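Hunis Explains: Why Does Everything in the Box Have Its Own Little Bed?

Somewhere in your home there is a box you are not supposed to throw away. It might hold a drill, or a camera, or a set of fancy forks that only comes out when your grandparents visit. Open it and you will find a tray full of hollows, and each hollow is the exact shape of one thing. The thing goes in the hollow. The other things go in the other hollows. If you put them back wrong, the lid won't shut, and a grown-up will come over and sigh.

Hair clippers nearly always come in a box like this. They are a good example to take apart (with your eyes, please), so we'll start with them.

What is a hair clipper, anyway?

A hair clipper is a pair of scissors that got tired of waiting for you to open and close it. At the end is a metal head with two rows of teeth, one lying flat on top of the other. They look like two tiny combs. The bottom comb stays still. The top comb slides left and right, very fast, and any hair that wanders in between the teeth gets snipped.

The buzzing you hear is the motor shoving that top comb back and forth. It sounds like a bee in a soup can. Plenty of people find it alarming the first time, including people who are now forty and say they were never scared of anything.

Hair is thin and bendy, so one blade by itself would just push it out of the way. Try cutting a piece of thread with a butter knife and you'll see the problem. With two edges sliding past each other, the hair has nowhere to lean. Garden hedge trimmers work the same way. So do sheep shears, although sheep get less choice about the style.

What are all the other bits?

A clipper hardly ever travels alone. What comes with it depends on the kind you buy, but these are the usual passengers.

Guards. These are plastic combs that snap over the blade and hold it away from your head. A short guard means short hair. A long guard means longer hair. No guard means very, very short hair, and this is how most home haircut disasters begin. Guards are often numbered, and the numbers don't always mean the same length from one maker to the next. You would think somebody would have sorted that out by now.

A little brush. It is for sweeping cut hair out of the teeth. It is smaller than you expect and will be the first thing to vanish.

A little bottle of oil. Metal sliding on metal gets hot and scratchy, and a drop of oil helps it glide. One drop. Your scalp is not a salad.

A comb. You probably own a comb already. You will now own two.

A charger or a cord. Without it, you have a very expensive paperweight.

Who makes the hollows?

The tray inside a box is called an insert. There are two common ways to make one.

The first way uses foam. Foam is mostly air with a bit of squishy stuff around it, like bread, only worse on toast. A machine stamps or cuts shapes out of a thick sheet, and whatever is left over becomes the tray. Foam is nice to heavy things and breakable things because it squashes a bit when bumped.

The second way uses thin plastic. A flat sheet gets heated until it is as floppy as a slice of cheese on a burger. It is laid over a mold, which is a solid lump with all the right bumps and dips. Then the air between the sheet and the mold is sucked out, and the sheet gets pulled down tight into every corner. When it cools, it keeps the shape. The tray inside a box of chocolates is made this way, and so is the one that holds a dozen cookies until somebody makes it hold eleven.

At the Plina packing works, which makes trays for all sorts of tools, one mold can press up to 300 trays in a single hour. Designing the mold takes a lot longer than that. The clipper tray they were working on last spring went through 43 versions. In one of them everything fit beautifully, except that you couldn't get any of it out again.

That is a real problem, by the way. Look closely at a good tray and you may find extra half-moon dips on the sides of a hollow. Those are for your fingers. Without them you would have to turn the whole box upside down and shake, and then you'd be picking up guards from under the couch until summer.

Why not just toss it all in a bag?

You could. Lots of people do. Three months later the bag is full of hair, two of the guards have lost a tooth, and the oil has leaked onto something important.

A tray stops the pieces from knocking into each other. Clipper teeth are thin, and if one gets bent or chipped it can tug at hair or scratch skin. In its own hollow, the blade has nothing to crash into, even if the box gets thrown onto a truck by someone who is having a bad morning.

A tray also tells you what's missing. An empty hollow is hard to ignore. It sits there being guard-shaped. You don't need a list, and you don't even need to read. A toddler can look at a tray and tell you something has gone, though a toddler may also be the reason.

And then there's the sneaky part. A tray makes things look good. Spread out in neat hollows, a handful of plastic combs seems like treasure. Drop the same combs in a heap and they look like something you'd find at the bottom of a school bag. The people who sell things know this very well. Dark trays are popular for the same reason jewelry shops use dark velvet: shiny metal shows up nicely against it.

What's the window for?

Some boxes have a hole cut in the lid, often with a clear sheet across it. People like to look at things before they buy them, and shopkeepers don't like people opening every box to do it. A window keeps both sides more or less happy.

A window has to be put in the right place, naturally. If the hole is over the best-looking thing in the tray, everyone is pleased. If it's over the spare cord, someone in the design room has to go and have a quiet talk with someone else.

Try it yourself: make a tray

You need a shoebox lid, some modeling clay or salt dough, and five small things that can survive a bit of mess. A key, a bottle cap, a toy car, a spoon and an eraser will do. Do not use a phone. We mention this for a reason.

1. Press the clay into the lid until it is as thick as your thumb.

2. Before you press anything in, lay your five things on top and move them around. This is the hard part, and it's the part designers spend their days on. Long things want to go along the edges. Small things fit in the gaps. The heaviest thing should go near the middle, or the box will tip when you carry it.

3. Push each thing straight down about halfway. Don't wiggle. Wiggling makes a hollow with no particular shape, and then it fits everything badly.

4. Lift each thing out. If you can't get a grip on it, now you know about finger dips. Poke some in.

5. Leave the clay to harden, put the things back, and turn the lid gently sideways over a bed. Whatever falls out needs a deeper hollow.

Give the tray to someone who didn't see you make it, hand them the five things in a pile, and ask them to put everything away. If they get it right without asking, you have made a good tray. If they put the spoon where the car goes, one of you has made a mistake, and it may take a while to agree on who.

A few words from the word box

Insert: the shaped tray inside a box.

Mold: a solid shape that something soft is pressed or pulled against so it copies it.

Guard: the snap-on comb that keeps a clipper from going too close.

Compartment: a long word for a hollow with walls. Useful if you want to sound as though you own a briefcase.
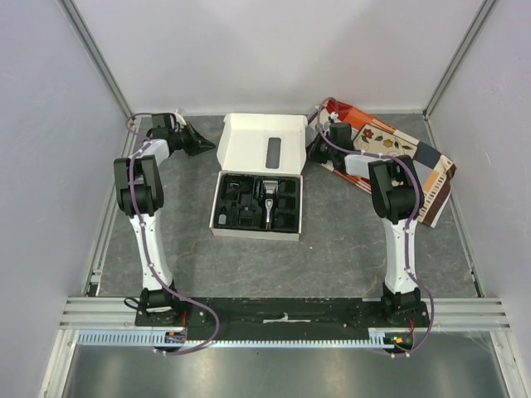 BUKONON, March

A clipper in its slot, with its metal blade head toward the lid. The small black pieces have the compartments on the left to themselves, and the dark window sits in the middle of the lid, which is standing up at the back of the white cardboard box. Between them the tray and the clipper are almost entirely black and silver, so the flowery cloth is left to handle the cheerful end of things.

If you have a box like it at home, ask before you open it, find the hollow for each thing, and see which one is empty. Our guess is the brush.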